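Notebook, table and plate work, 9 May 2026

Carried on with the cloths. Saranya Gounder wants a decision on which one we keep for wiping down plates after the tastings, so the day went on the navy knitted one, at the wooden table.

Cloth is from the Fusero batch, number 13 on the shelf list. Washed twice since December, no softener. It has gone a bit slack compared with the Pinto ones, and it bunches up as soon as it is lifted. Fold it in quarters before starting or the loose ends trail over the table and pick up crumbs.

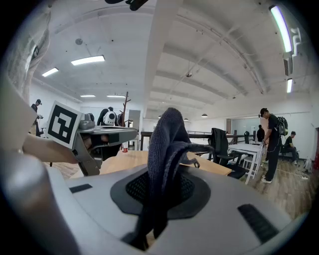 Navy cloth lifted clear of the table, bottle left standing behind it.

Method kept the same as last time:
Plate flat on the table, near side.
Cloth over the rim first, then round the edge, then the middle.
Cloth shaken out and refolded between plates.

The rim is the slow part. Knitted cloth drags on the glaze and the plate wants to turn with it. Pressing down harder made it worse. What helped was taking a thicker bunch of cloth and going over the rim in short strokes. Saranya tried the Skulley cloth on the same plates and found it slid better but left lint, which then had to be picked off by hand. Her notes are in the blue folder.

Time for a full set of plates was 41 minutes with the navy cloth, including refolding. Too long. Try again with two cloths on the go, one for rims and one for middles.

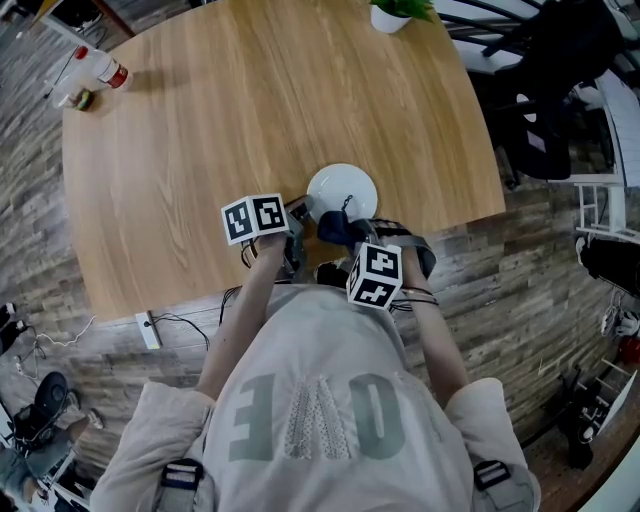 Does the knitted cloth need replacing before the next tasting?
Not yet. It still wipes well enough, so wash it, dry it flat and check the hem again afterwards.

Other bits. The Trondine order came to 895 for the lot, delivery included, and the invoice is with Saranya. Please put drinks at the far side of the table while plates are being done. The plant wants water.

To do:
3 more runs with the Pinto cloth, same plates.
Ask Fusero if they do the knitted one in a tighter weave.
Relabel shelf, numbers are peeling off.
Find the lid for the crumb tin.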